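Chapter 7
Colour and Surface

Before you start: read the glossary on page 200. Bring a pencil. Five short exercises at the end, do at least two.

Colour is light first, pigment second. A red wall at noon and the same wall at dusk are two diffrent reds. Painters have fought with this forever and so will you.

Three words to learn now. Hue, the name of the colour. Value, how light or dark. Chroma, how strong. Most beginners fix the hue when the value is wrong.

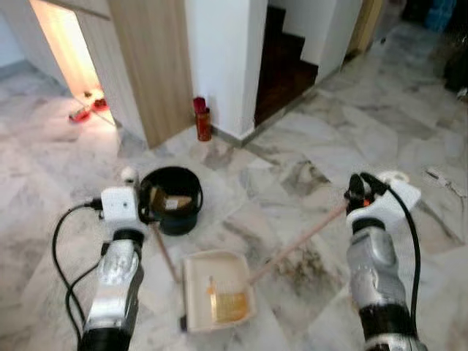
Fig. 7.1 Painting supplies set out on a marble tile floor.

Next, white. Hardly ever plain white. Creamy, bluish, grey in the folds. The Fellside exercise (page 71) asks for a white jug on a white cloth, no black allowed. Harder than it sounds. Squint a lot.

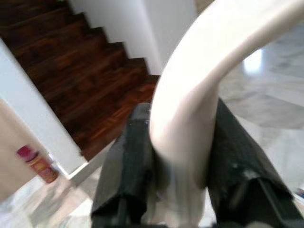

Fig. 7.2 Off-white on a curved form, with soft grey shading and a bright highlight.

Surface matters too. Gloss throws light back in one hard spot, matte spreads it around. Rough paper breaks up a stroke, smooth board lets it slide.
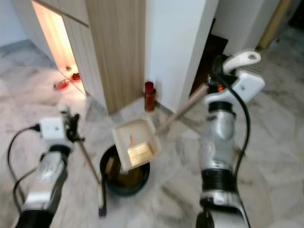 So, test before you commit. Make a strip of each colour, let it dry, look agian by a window. Some paints dry darker, some lighter. Label the strips, you'll want them in Chapter 8 when we get to the Lindero mural and its faded blues.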